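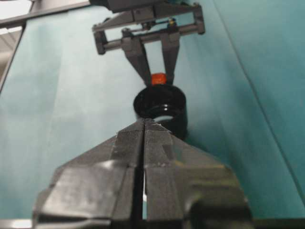

Fig. 1. Fine parallel ridges on the surface of the right fingertip.

Search course pages Enter keyword Search

Everyday Mechanics for Design Students
Handout 7: Friction, grip and surface texture
Course tutor: Maeve Breathnach. Workshop sessions: Declan Mulligan.

Read this before the workshop session. The lecture covers the first three sections quickly and spends most of its time on section 4, where people lost marks last year.

1. What friction is

When two solid surfaces touch and one tries to slide over the other, a force acts along the surface against the sliding. This force is friction. It acts on both objects, in opposite directions.

Friction is present in almost everything you will design. A drawer that sticks has too much of it in the wrong place. A jar lid that spins in a wet hand has too little. A nail stays in a plank by friction along its sides, and a knot in a rope holds by friction between the turns.

We separate two cases. Static friction acts while the surfaces are not sliding. It takes whatever value is needed to stop the sliding, up to a limit. Kinetic friction acts once sliding has begun. For many pairs of materials it is a little lower than the static limit, so a heavy box often jerks forward when it first moves and is then easier to keep going.

A common mistake in coursework is to treat static friction as a fixed number. If you push gently on a wardrobe and it stays put, the friction equals your push. Push a bit harder and the friction rises to match. Only when the wardrobe is just about to move has friction reached its limit.

2. The simple rule

For dry surfaces we use this rule:

limit of friction = coefficient × normal force

The normal force is the force pressing the surfaces together, measured at right angles to them. On a level floor, with nothing else pushing up or down, it equals the weight of the object. The coefficient depends on the pair of surfaces. There is no such thing as the coefficient of rubber alone. It has to be rubber on glass, rubber on dry concrete and so on.

Worked case. A crate weighing 106 newtons stands on a level floor. A steady sideways pull of 53 newtons is just enough to start it moving. The coefficient of static friction is 53 divided by 106, or 0.5. If you place a second, identical crate on top of the first, the normal force doubles, and the pull needed doubles to 106 newtons. The coefficient has not changed.

Suppose instead the pull is applied by a rope that slopes upwards. Part of the pull now lifts the crate slightly, so the normal force is less than the weight. Draw the forces before you put numbers in. Marks are given for the drawing.

The simple rule says nothing about the area of contact. For hard, dry surfaces this works quite well: a brick lying on its wide face needs much the same pull as the same brick on its narrow side. Students tend not to believe this, so we will do it in the workshop.

3. Why the rule works, and where it stops working

Surfaces that look flat are rough when magnified. Two hard surfaces touch only at the high points, and the true area of contact is a small fraction of the area you would measure with a ruler. Press harder and the high points flatten, so the true contact area grows. For many hard materials it grows nearly in step with the load, and friction grows with it.

Soft materials behave differently. Rubber bends into the hollows of whatever it touches, and once it has filled them, pressing harder gains less. The coefficient of a rubber pad can therefore fall as the load goes up. With rubber, contact area does matter, and so do temperature and speed. Use the simple rule for a first estimate and then test.

The rule also fails when there is a liquid film between the surfaces. A thin layer of oil or water can carry part of the load, so the solids touch less. Tape and other sticky materials are outside the rule altogether, as they can resist sliding with no load pressing on them.

4. Texture and grip

The word "grip" is used loosely in product descriptions. In this course it means the ability to hold an object without it sliding under the loads of normal use. Friction is one part of this. The shape of the two surfaces and the force pressing them together are the others.

Ridges are one of the most common textures on parts meant to be held or to hold something. They are found on pen barrels, bottle caps, plier jaws and shoe soles. They can help in several ways:

- Liquid can run off into the grooves, so the tops of the ridges reach the other surface.
- Dust and grit can collect in the grooves. This works until they are full.
- On a soft object, ridges press in and catch, so part of the sliding force is taken by shape as well as by friction.
- On a soft pad, separate ridges bend a little and follow an uneven surface better than a solid block does.

Direction matters. Ridges that run across the line of sliding catch on a soft or uneven object. Ridges that run along the line of sliding catch much less, though they still drain. When you draw a ridged part, show the direction of the ridges and mark the direction of the expected load. A drawing with only one of these cannot be checked.

Texture does not always raise friction. A smooth rubber sheet on clean, dry glass often holds better than a ridged one, as more of it is in contact. The ridged sheet may do better once the glass is wet. Do not write "textured for extra grip" in your report without saying what it will touch and in what condition.

Squeezing. When an object is held between two pads, there are two contacts and friction acts at both. If each pad presses with force N, the greatest weight that can be held without slipping is 2 × coefficient × N. With a coefficient of 0.5, the squeeze on each side has to be at least equal to the weight. In practice you would want a good deal more, to allow for knocks and for wet or dusty surfaces. Too much squeeze can crush the object, so a soft fruit and a steel bolt of the same weight may need quite different pads.

5. Workshop session

Work in pairs. Each pair needs a spring balance, a flat board, the sample blocks and a record sheet. The ridged sheets are from Jurić and the smooth ones from Plenda. Both are in the labelled drawers at the Bostby workshop.

a) Pull the wooden block along the board on its wide face, then on its narrow side. Write down the largest reading before it moves, and the steady reading once it is sliding.
b) Repeat with a weight on the block.
c) Fix a smooth sheet under the block and repeat.
d) Fix a ridged sheet, ridges across the pull. Repeat with ridges along the pull.
e) Wet the board with a damp sponge and repeat c) and d).

Keep the balance level. If it points upwards you are lifting the block and your readings will be low. Take each reading three times and record all three, including any you think are wrong. Dry the boards before putting them back.

Liam Brophy has the spare balances. Some of the older ones do not return to zero, so check yours first and write any offset at the top of the sheet.

6. Questions to prepare

Why does a car tyre need tread on a wet road, and why might a tyre with no tread do well on a dry track?

A ladder leans on a smooth wall. Where is friction needed most, and what happens to it as a person climbs?

Find a ridged surface at home. Sketch it, show which way the load acts, and suggest what the ridges are for. One page is enough.

Bring the sketch to the session. Written answers go to Halina Pawłowska by 2025-10-24, on paper or through the course page.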